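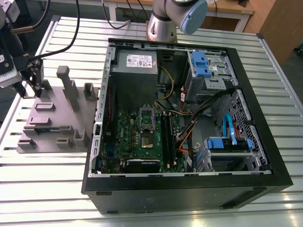 Torbjørn Bråten complained in his talk at Grulembridge that teaching by demonstration was sold to him as the end of programming, and that he had since spent more time preparing demonstrations than he ever spent writing programs. The remark is often repeated in the field, usually by people preparing demonstrations.

Teaching by demonstration is a family of methods in which a robot is given a task by having a person carry it out through the robot's own body. The person may take hold of the arm and push it through the motions (hand guiding), or steer it from a distance with a second arm, a handheld controller or a glove (remote control, or teleoperation). The joint positions, gripper commands and camera views are recorded, and a control policy is later fitted to the recordings.

Hand guiding is cheap and gives the teacher a feel for contact. Its chief drawback is the teacher, whose sleeves tend to appear in the camera views and are learned along with everything else. Remote control keeps the sleeves out but takes away most of the sense of touch – a serious loss when a memory module has to be pressed into a slot by someone who can only watch it go in, or not.

Computer assembly is a popular test for this reason. The parts are cheap, the tolerances are small, and a tower laid on its side offers plenty of cables to catch on. 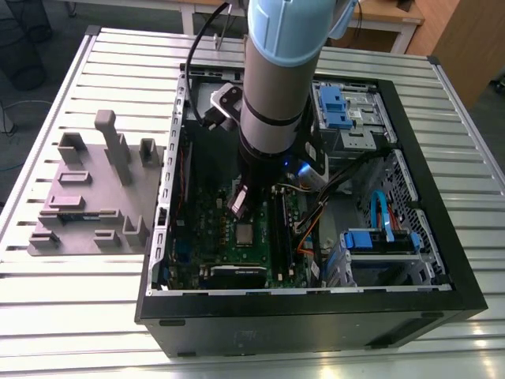

How many demonstrations are needed is a matter of dispute. The Osero project began with 100 and an optimistic timetable. It finished with 3,472, of which 378 were thrown out, mostly for hesitation. A teacher who pauses to think produces a robot that pauses too, without the thinking. Rhiannon Landeg, who reviewed the rejected recordings, found that 32 came from a single afternoon in October and recommended shorter shifts.

Skill varies a good deal between teachers. Smooth, slightly dull operators give the best results, and brilliant ones often give the worst, as they seldom do the job the same way twice.

See also: Hand guiding; Teleoperation; Nelness grip test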